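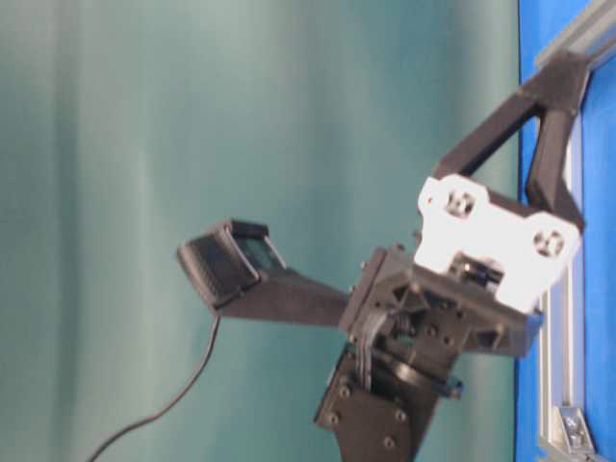
We use cookies to remember your login and your font size. Accept / Manage

Isstead Makers Board > Walls, Fabric & Rails
Posted by hemline_dread, Thursday, February 22, 2024
14 replies · 3 shares

Teal backdrop: do I fight the folds or learn to love them?

I bought the teal from Plemovau, the 100 inch drop, and hung it next to the blue panel in the workroom. Color is great. The folds are soft and vertical and have not moved since September. I've steamed it two times. The steam was very relaxing for me and did nothing for the fabric. I also get pale streaks top to bottom, and I can't tell if that's the dye or the light. Do I iron, weigh it down, or stretch it on a frame?

platenpress
Stretch it. A backdrop with folds is a curtain with ambitions.

mossandgrout
Disagree. Dead flat teal looks like a swimming pool someone filled in. Soft folds are fine as long as they all run the same way. I'd leave it alone and go have lunch.

platenpress
You said that about your ceiling too.

mossandgrout
And the ceiling is still up.

kettle_no_lid
Check which Plemovau you got. The listing says 254 cm on one page and 100 inches on another, and I spent an evening on the phone convinced I'd been shorted before I did the math. Same cloth.
On the streaks: turn off your lamps one at a time. If the streaks shift, it's light. If they stay put, it's dye or wear and you can write Plemovau a sad email. Mine wrote a sad email back.

hemline_dread
OK, tried the lamps. They shift a bit? The left side goes darker whatever I do, especially down in the bottom corner. I'd assumed that was dirt and washed it. Twice the laundry, same corner.

platenpress
That's your light falling off. Move the lamp back and wash something else.

quarterturn
Nobody has asked how it's hung. If it's clipped along the top with slack between the clips, you'll get folds forever and no iron will help. Spread the clips wider and pull the top edge tight. I have a Kededitz clamp bar and it grips all the way across. Ugly thing, works.

mossandgrout
The Kededitz bar leaves a line in the fabric. Ask me how I know.

quarterturn
You left it clamped all winter.

mossandgrout
I was busy with the ceiling.

kettle_no_lid
Zeng sells a weighted hem tape that goes in with a warm iron. It takes out the small wrinkles and leaves the big folds, so both sides here can go on being annoyed.

hemline_dread
Hem tape ordered. Clips are getting moved tonight — I counted on doing this sitting down, but apparently there's a ladder involved. The corner can stay dark.

platenpress
Stretch it.

Load 2 more replies

Get the weekly digest in your inbox. Unsubscribe any time.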